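4.2 Garment stretching with two arms

The student project ran at Vetimville as part of the Siltora course, one team of five, one shared bench. Task: take a dark garment by its two ends, pull it out flat along the far side of the table, then fold. Only the stretch phase is treated here, folding is in Section 5. We ran 36 trials. Of these 30 count, the rest were dropped for logging errors.
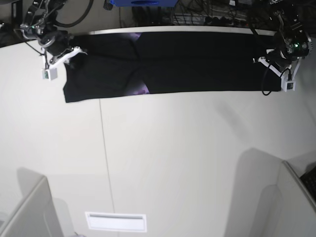
Main trouble was contrast. Black fabric on a white top is easy to segment, but inside the outline there is very little to work with. Creases vanish. Our first mask treated the cloth as one blob and the corner finder (Pimolby, default settings) often put a corner on a wrinkle.
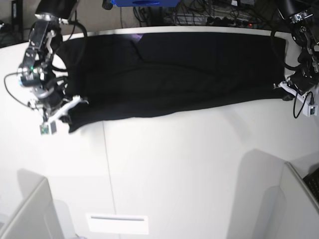
Second version fits a long rectangle first and then searches for corners only near the short sides. Cheaper, and more stable. A lower edge that sags still pulls the fit down, so the bottom side gets less weight than the top one. Weights were set by hand in December and not touched after.

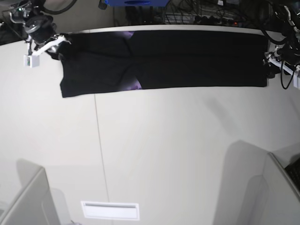

Grip height matters more than we expected. Too low and the fingers push on the table, too high and only one layer is caught. Students on the team settled on a fixed ofset per garment type, see Table 2. Not elegant. Tension was capped at the same value for both arms; no force sensing was availble.

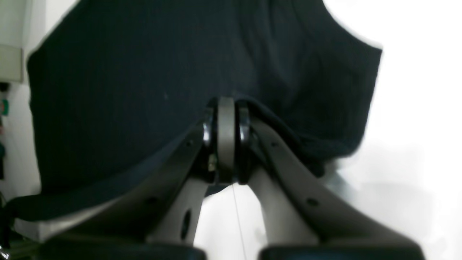

Wrist views were used for the grasp check only. Close up, knit fills so much of the view that the overhead mask is of little help, so the two streams are scored separately and the lower score is kept. Gounder labels were used for training this check, 8 passes over the set.

Figure 3. Stretch phase, overhead views and one wrist view.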